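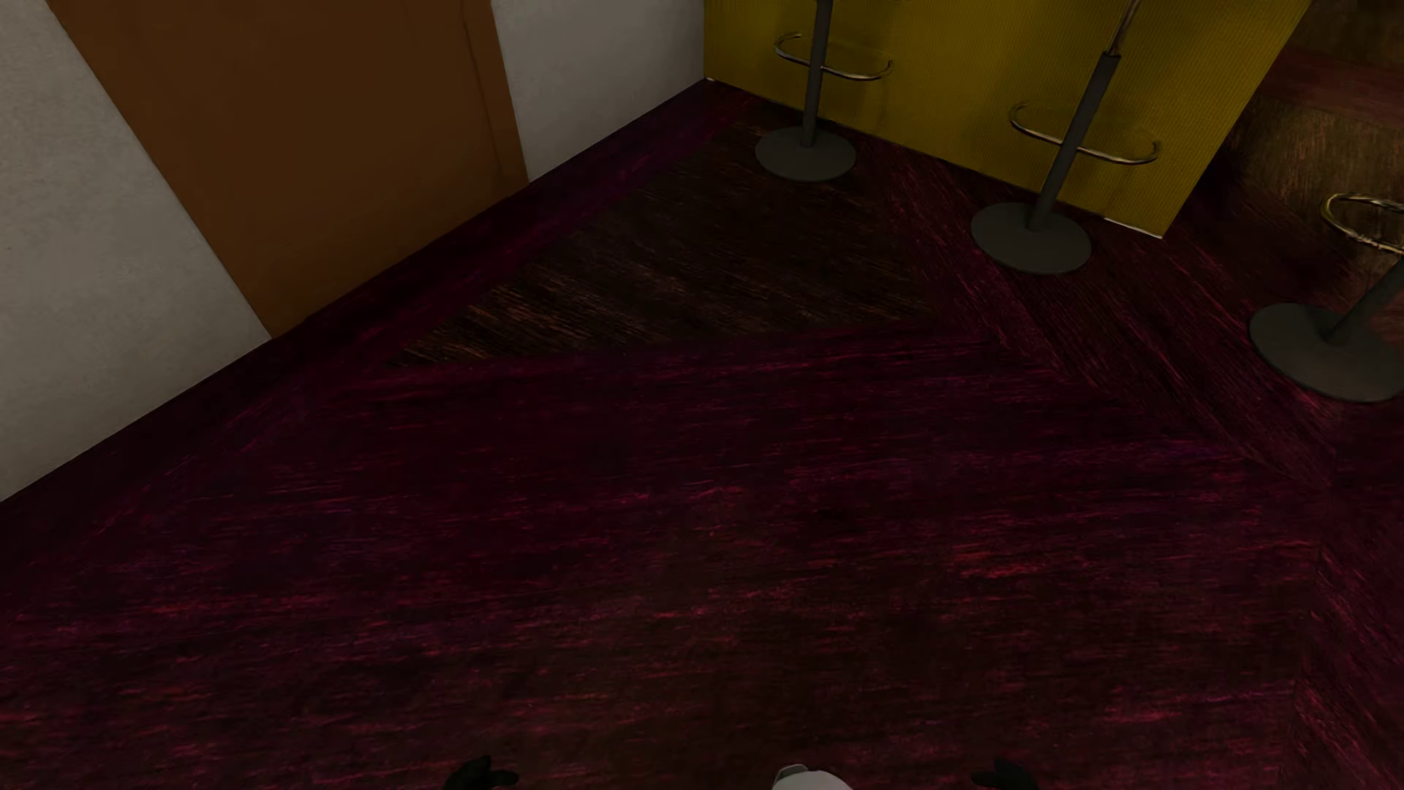
The gripper's view of the bar stools and the dark red floor, in simulation.

Equipment planning for the new year, and where the money stands
8 January 2025

Happy New Year to all of you, and thank you for the many notes (long ones, some of them!) that came in over the break about what we should buy next for the Greden kitchen project. I've read every one, a few of them twice, and I'll try to set down where we are before the spring orders go in.

The big question is still whether we buy a second arm now or wait until May. We have two quotes in hand. Skarnar would sell us the arm and gripper together with a four-year service plan, and Hirvonen would sell us the arm alone, with delivery in 9 weeks. I lean toward Skarnar, mostly on account of the service plan, but I know several of you feel strongly the other way and I'd love to hear it argued out properly over coffee.

Meanwhile we keep working in the simulated rooms, and I've grown very fond of them. Bar stools are a good test for us, with those round bases on the floor and the footrest rings sticking out at just the height where an elbow wants to go. I would much sooner find out in there how much reach we need than find out after the crate is opened.

The simulation does need feeding, though. I've set aside $2,526 for a new graphics card and more memory for the Plodumitz workstation, and that part is approved, so please don't let anyone tell you it's still up in the air. What isn't settled is spare gripper fingers, cables, and a proper mounting plate, which always cost more than we think and always get left off the first list. Last year we forgot the plate altogether and had to go back and ask for it, and I'd rather not do that twice.

If your group wants something on the spring order, send me the item, the price with shipping, and a line on what it's for, by the 27th.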